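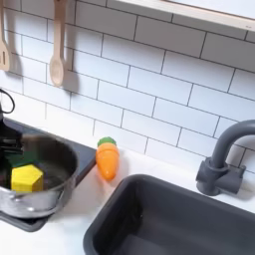
Cetarthorpe's open day was my second stop on 3 July 2019, and I went straight upstairs to the playroom, past the old wing with 1708 over the door. The toy kitchen stole my whole visit! It has proper little white tiles with dark grout, and a wooden spoon hanging up against them – neater than my own kitchen, I'm sorry to say. I'd only planned on 5 minutes and missed the Stilotero talk completely.
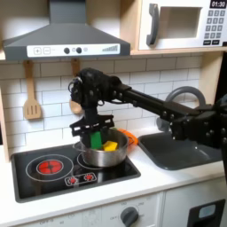
Green and yellow blocks in the pot, toy kitchen, upstairs playroom

Downstairs I had coffee at the Begović stand (very good – get the plum cake) and then ran for the bus.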